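Nesting bowls

Nesting bowls (also nested bowls, stacking bowls or, in older shop catalogues, bowl nests) are bowls made in graded sizes so that each sits inside the next larger one. They are used for preparing, serving and storing food, and as playthings and sorting materials for young children. A nest may consist only of bowls, or may be completed by a plate at the bottom and a cup in the middle. Sets are sold in a single colour, in shades of one colour, or with a different colour for each size.

The term is used loosely. In the strict sense a set nests when the smaller pieces drop fully inside the larger ones and the whole takes up little more height than the largest bowl. Bowls of one size that sit partly inside each other, as in a canteen, are properly stacking bowls. Many household sets do both.

Form

The usual nesting bowl has sloping or curved sides and a rim wider than its foot. The angle of the side decides how deeply the pieces go together. A steep side gives more room for liquids but holds the smaller bowl high and may grip it. A shallow side lets the pieces part easily but spills sooner when carried. Makers generally leave a small gap between neighbouring sizes, and a ridge or step near the foot is sometimes added to let air in and stop the bowls from locking together.

Rims are plain, rolled or turned outwards. A turned rim can be held with the fingertips and is easier to lift out of a full nest. It also widens the bowl, so that the sizes must be spaced further apart. Lids, where supplied, are stored flat beneath the nest or clipped on to the bowls singly, in which case the set no longer nests.

Seen from above, a nest in mixed colours shows as a series of rings. In the commonest arrangement the sizes run in order, with the widest piece outermost and the smallest at the centre. Missing sizes leave a broader band between two rims, and a bowl put back out of order stands proud of the others.

Pink, lime green and orange pieces nested in order, with blue bowls and two small cups used alongside them.
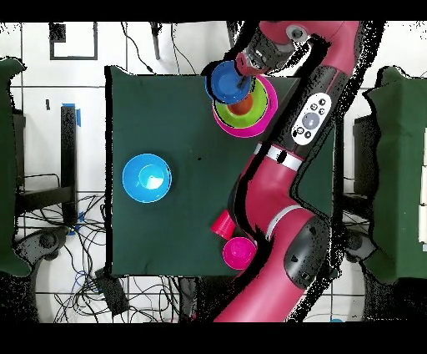
Materials

Earthenware and stoneware were the ordinary materials for mixing bowls in Britain before the twentieth century. They are heavy, which keeps the bowl still during beating, but the weight of a full nest makes it awkward on a high shelf, and unglazed feet scratch the glaze of the bowl below. A sheet of paper or cloth between each piece is the traditional remedy.

Enamelled steel is lighter and was sold in graded sets for kitchens and washstands. It chips at the rim, where one piece knocks against another. Stainless steel replaced it in many catering kitchens. It does not chip, though thin steel bowls of nearly matching size can jam.

Heat-resistant glass became popular for baking and later for microwave ovens. Glass bowls should not be nested while one is hot and another cold.

Plastics account for most coloured sets. Melamine is hard and glossy and keeps its colour, but is not suitable for microwave ovens. Polypropylene is softer, lighter and slightly waxy to the touch. It tolerates dropping and is therefore preferred for picnics, caravans and nurseries. It may hold the smell of onion or the stain of tomato. Silicone bowls can be folded and nest poorly, as the sides give way when the smaller piece is pushed in.

Colour

Colour has three main uses in nesting sets. It identifies the size, so that a cook can ask for the green bowl without looking at the base. It identifies the contents, as in households and kitchens where one colour is kept for raw meat or for food free of an allergen. It also makes the set more attractive for sale, and this was probably the reason for the first multicoloured ranges.

There is no agreed order of colours. The maker Delo ran from dark outside to light inside. Gusska used strong contrasts between neighbours, on the grounds that a missing size would be noticed sooner. Owners who combine sets from different makers often end up with two pieces of one colour, and these are commonly kept out of the nest.

Sizes

Sizes are given by rim diameter or by capacity. Capacity is the more useful figure in cooking, but catalogues differ on whether it is measured to the brim or to a line below it. The large Plovunik bowl was listed at 2,000 ml and the one below it at 1,000 ml, each step down being half of the one before. Halving makes the set convenient for measuring, at the cost of wide gaps between the larger sizes. Sets graded by diameter fit more closely and have less regular capacities.

The Yousafzai bowl set, sold through a mail-order catalogue, gave a brim capacity of 2,448 ml for its outer bowl. The odd figure came from converting an existing mould and was printed on the base. Later sets from the same mould carry no marking.

Use in cooking and serving

In the kitchen the large bowl is used for mixing and the smaller ones for ingredients weighed out in advance. Because the pieces are taken from the nest one at a time, the inner bowls come out first. Cooks who want only the outer bowl have to lift the others out together, and a nest with a loose fit may come apart at this point. Gripping the second rim with both hands and lifting straight up is the usual method.

At table, a nest can be carried in one journey and laid out in place. The outermost piece, which may be shallow enough to pass as a plate, is used for bread, fruit or the main dish. The middle sizes are used for soup, salad or cereal. The smallest piece, sometimes as narrow as a cup, holds sauce, nuts or a drink. Loose cups from the same range are often sold separately, as they fall over more readily than bowls and are lost more often.

A cloth on the table deadens the noise of hard plastic and keeps light bowls from sliding. It also makes small bowls less steady if it is rucked.

Stacking and clearing

Bowls are nested again when they are washed and dry. The common method is to set the largest piece down first and add the others in order of size. The alternative, building from the smallest outwards by turning each larger bowl upside down over the last, keeps dust out of the nest and is preferred for open shelves.

Pieces that do not belong to the graded set, such as duplicates and bowls from another range, may be left standing by themselves until the nest is complete. Cups are added last or stored apart.

Lime green and orange in a wider pink piece, with the blue bowls left out of the nest.

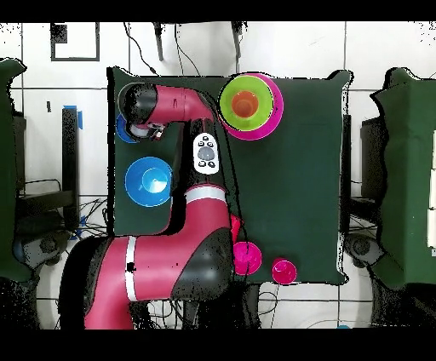 Mireille Sabatier has argued that the duplicates ought to go in as well, on top of the piece nearest in size, and that a cupboard with one tall nest is easier to keep in order than a cupboard with a short nest and several strays. Her objection to leaving bowls out was that they are soon filled with other things, keys and elastic bands in particular, and never return to kitchen use.

The opposite view is that doubling a size puts strain on the rims and makes the nest hard to separate. Fitriani Lumenta recommended keeping a second short nest for the extra pieces, and limited any one nest in hard plastic to what could be lifted with one hand.

Jammed bowls

Bowls stick together when they are nested wet, when a bowl is forced into one of nearly the same size, or when warm pieces shrink on cooling. Plastic bowls can usually be freed by flexing the outer rim. For glass and steel, cold water is poured into the inner bowl and the outer one is stood in warm water, so that one contracts while the other expands. The difference in temperature should be small for glass. Levering with a knife marks the rim and may crack it.

Use by children

Nesting bowls and cups are among the older types of sorting toy. A child at first takes the nest apart, then puts single pieces together, and later places the whole set in order. Mistakes show themselves, as a bowl that is too large will not go in. The same pieces are used for pouring water and sand, for building towers with the bowls inverted, and for matching colours.

Sets sold for the kitchen are often given to children for this purpose. The small inner pieces should be large enough not to be swallowed, and glass and brittle plastic are unsuitable.

Care

Coloured plastic fades in strong sunlight and the outer rim, being the most exposed, fades first. Dishwashers dull glossy surfaces over time. Abrasive powders should be avoided on melamine, where scratches take up tea and turmeric stains. Soaking in a weak solution of bicarbonate of soda removes light staining.

See also

Mixing bowl
Measuring cup
Picnic set
Stacking toy
Tiffin carrier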